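Speaker notes – "Mending in public: running a clothes repair morning"
Trerkside community evening, September 2025

Opening. Wait for the chairs to stop scraping. Say hello, say thanks to Colleen Grewal for booking me even though I answered her email three weeks late. Water bottle on the lectern, lid ON this time.

So, I'm going to talk for twenty minutes on how we run our repair mornings, and then I'd like to spend the rest of the time on your questions, because last time the questions were better than the talk. Hands up who has a bag of things at home waiting to be mended? (Pause. It's always nearly everyone.) And who's had that bag for more than a year? Mine moved house with me. Twice!

First bit: how we got going. Joana Tavares and I started with one sewing machine, hers, and a biscuit tin of buttons, mine. We'd put up a notice saying bring something broken and we'll show you how to fix it. People brought curtains. A man brought a tent. We had to learn very fast to say "clothes only, one thing each", and it's still on the poster. Tell the tent story here if they seem a friendly lot, skip it if we started late.

Numbers slide. Since then we've had 1,526 things through the door and 1,162 went home mended. Let that sit for a second. Then own up about the rest – some of it was past saving, some of it people took away half done with a needle and thread and a promise. I'd love to know how many of those promises were kept. Florence Melnyk keeps the book, so if anyone wants to argue with the figures, send them to her.

Next bit: what people bring. I thought it would be jeans, jeans, jeans. We do get jeans (inner thigh, every time), but the thing we see most is tops. Shirts with the collar gone, T-shirts with those tiny holes at the belly button from rubbing on the kitchen worktop, jumpers with moth. Most of it is perfectly ordinary stuff, nothing precious, and I really like that. You don't have to love a shirt to keep it going another couple of years.

Slow down here, people write this part down. Before you thread anything, lay the thing out on a table and look at it. Smooth it with your hands, both sides, collar, cuffs, hem, underarms. Joana does it under the big lamp and puts a safety pin by every fault. I was a skipper of this step for years and I've sewn up one hole beautifully only to find its big sister round the back.
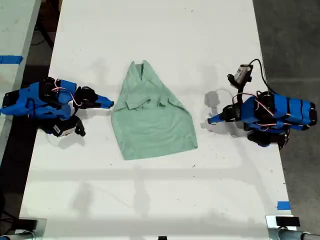

Collar at the top, hem at the bottom: start by laying it flat.

Then the three questions we ask. Is it clean? (Please, please let it be clean.) Is the cloth round the hole strong enough to hold a stitch? Would you wear it with a mend that shows? If they say no to the last one, I get out my grey cardigan with the orange elbow and try to win them over. Hold up cardigan. Pass it round if the front row look keen.

Thread. Keep this short, I could go on all night. Match the weight of the thread to the weight of the cloth, and if you can't match the colour go a shade darker, it sinks in better. For stretchy tops use a ballpoint needle. Do-yoon Han taught me that in June and I was cross for a week that I hadn't known sooner.

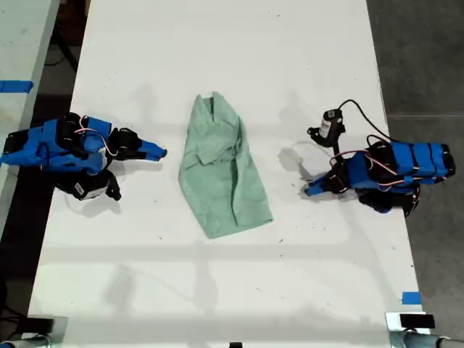 Cost, as somebody always asks. The hall is our biggest bill by miles. Needles and thread hardly count, and people give us more buttons than we could use in a lifetime. We've got a jar by the kettle and we don't ask for a set amount. Some mornings it's mostly coppers, some mornings there's a tenner in it and I go round beaming at everyone.

If they want to start their own: you need good light, tables at a decent height, two people who can sew and one who's happy to chat to the queue. Liette MacDonald does our queue and she's worth three sewing machines. Don't open for longer than two hours, your eyes go.

Questions now. If it goes quiet, ask who's brought something with them. Needles are in the blue tin in my bag, spare glasses in the side pocket. Hall has to be locked by nine, so start stacking chairs at ten to.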